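Provbridge fruit cell
Last updated 6 January 2025

The Provbridge fruit cell is a two-arm robot workstation used for sorting and packing trials with artificial fruit. It was put together by Musa Tijani and Chidubem Olaniyan from bought-in arms and a frame of aluminum rail, and is looked after under a written routine known as the Fourie sheet. The cell has been presented as easy to maintain. The service record supports that claim only in part.

Layout

Both arms are bolted to a single rail along the front of the table and reach inward over a shared work area. The table top is white with a marble pattern, and the walls around it are tiled. The makers' notes say the tile gives the cameras a fixed background to line up against. No test of this has been published, and the grout lines may help no more than a strip of tape would.

Each arm carries a two-finger gripper and a camera at the wrist. A further camera watches the whole table from a fixed position. Power and data run along the outside of the links, and the cables stand out from the wrist in loops to leave slack for turning.

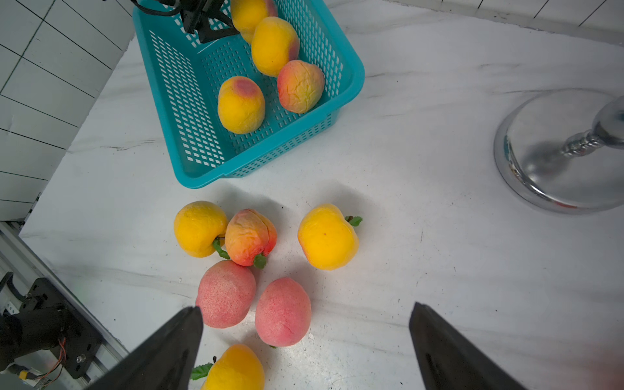

Wrist camera alignment is checked before every session and again after any work on the gripper. The operator brings the arm over the table and looks for both fingertips in the view, at matching heights, with clear space between them. Fruit is left in place during the check. Yellow peaches with smooth or slightly dimpled skins tell the operator very little, so the Fourie sheet asks for at least one of the heavily wrinkled red ones near the fingers, along with the speckled pink kind. The wrinkles are supposed to show up poor focus early. Whether operators can judge focus this way is doubtful: when Garba Lawal compared notes from 2 shifts, they had passed the same camera with different focus settings.

Finger care

The fingers are matte black and tapered. Wear is said to show first at the tips, where a worn finger slides off stems and leaves instead of closing on the fruit. The sheet gives a replacement interval of up to 1,806 grasps. This figure has been repeated in several write-ups of the cell, but it comes from one pair of fingers on one arm, and the arm's grasp counter was reset partway through. It should be read as a house rule and little else.

Replacement is simple. The arm is parked, power is cut at the base, and the old fingers are unscrewed from the gripper. After the new pair is on, the gripper is opened and closed seven times by hand command - the sheet does not explain the number - and the camera check is repeated.

Cables and base bolts

Cable trouble accounts for most of the lost time in the record. When the arms work close together over the basket, a loop from one wrist can hang near the other arm's path. The recommended fix is to shorten the loop and clip it nearer the link. That cures the snagging but puts more strain on the connector, and the record lists both faults under one heading, so it is hard to say which is worse.

Base bolts are tightened every March and after any collision. A loose base produces small position errors that are easily mistaken for bad calibration.
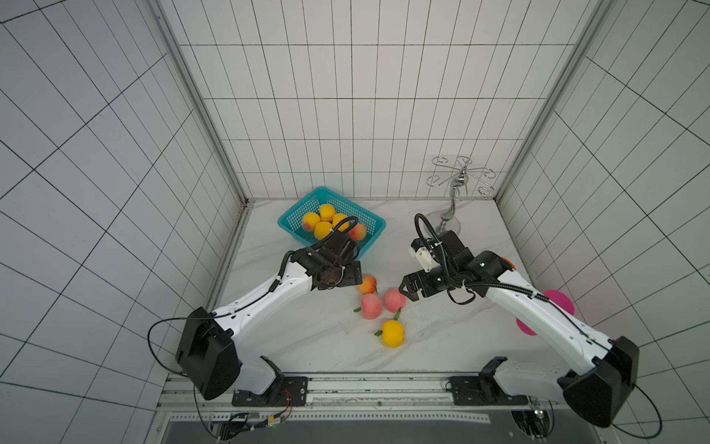
Pravesh Pillay disputes much of this account. In a note to the editors, Pillay wrote that the cable faults were overstated, that most of them dated from before the clips were moved, and that "anyone who checks the bolts first will hardly ever need to recalibrate." The note did not include dates for the faults.

Recalibration

A full recalibration moves each arm through a set of fixed poses and compares the result with the fixed camera. Brurus, the software used for this, reports a single pass or fail for the pair. An error in one arm can therefore send both back through the routine. Later versions are said to report the arms separately, though the cell was still on the older one at last review.

See also: Prukitham gripper; Wrist camera; Cable management

Contact the editors | Copyright Provbridge | Back to top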